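Motorcycle Basics, Evening Course
Handout 4: Looking After Your Chain

Welcome back, everybody! Last time we got a bit carried away with brake pads (my fault, I do love a good brake pad), so tonight's notes catch us up on the drive chain. Please read them before you go anywhere near your own bike.

A chain wants three things checked: how clean it is, how much slack it has, and how straight the rear wheel sits. Start with the owner's manual, and I do mean your own manual, as the slack figure differs from bike to bike and so does the way it's measured. Some makers want the bike on its side stand, others on a center stand, and you'll get a different reading if you mix them up. Engine off, neutral, key in your pocket.

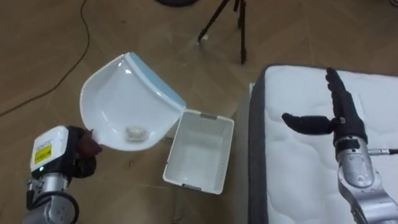 Now roll the bike forward a little and measure again, and keep going until you've been through the whole length of the chain. You're hunting for the tightest spot, and that's where you set the slack. Loosen the axle nut, turn both adjusters by the same small amount, and look at the marks on each side of the swingarm. Then tighten the axle nut with a torque wrench, please, and measure once more. It often moves a touch when the nut goes tight!

Lube goes on the inside run, while you turn the wheel by hand. Never with the engine running, not even at idle. Dinesh Wijesinghe has kindly lent us his old worn sprocket, so do come and feel those hooked teeth before you go home.

For July: bring your chain notes and a rag or two.

Posted in: Handouts, Chain & Sprockets

Comments

Tania Ranasinghe: Mine was far too tight at one spot and fine everywhere else. New chain then?

Piyumi Dissanayake: Most likely, Tania, but bring it along and we'll look at the sprockets too.

Chaminda Bandara: Is the torque wrench from class okay to borrow?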